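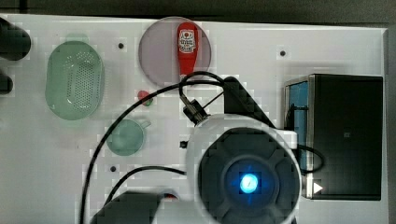
July
By Samira Salameh

Gurnholm add second night at Larnenden after first sells out

Gurnholm will play two nights at Larnenden Hall this autumn instead of one. The extra date went on sale this morning, after all the tickets for the original show were taken in under a day.

The hall holds 1,000 people standing, and the band had 3,730 names on their mailing list waiting for the presale. Anyone who missed out the first time should already have an email with a code for the second night. The code works once, for up to 2 tickets. If you signed up with more than one address, only the oldest one counts.

It is the first time the four-piece have played in their home town since the release of Bultitz, the album they recorded over a winter in the singer's old primary school. That record did better than their label expected. The single "Moussa" was picked up by daytime radio in the spring and has been hard to avoid in shops and taxis ever since. The band have said they wrote it in almost 20 minutes and then spent four months trying to improve it before going back to the first version.

Fans who saw them on the summer festival dates will know that the set has changed a good deal. The older songs have mostly gone, apart from "Low Tide", which they now play slower and with no drums until the last verse. There has been some grumbling about that online. I saw it done in a tent in heavy rain and thought it was the best part of the evening, though the sound at the back was poor.

For the Larnenden shows they will be joined by a small brass section, and the two nights will have different running orders. The first will include Bultitz played from start to finish. The second will be a mixed set, with a few requests chosen from those sent in through the band's website. Requests close at the end of the month.

Support on both nights comes from a local singer, to be picked by the band from demos left at the record shop on Bridge Street. Demos should be no longer than three songs, and the shop would like a phone number written on the case, please, as several have come in without one.

Doors are at 7pm, with the support act at 7.45pm and Gurnholm on at 9pm. There is a curfew of 11pm. The balcony is seated and is open to over-16s only, and under-14s must be with an adult wherever they are in the building. The hall car park will be closed on both nights for the band's lorries, so use the one behind the station, where evening parking is free after 6pm.

Contact the newsletter desk by replying to this email | © Larnenden Music News | Back to top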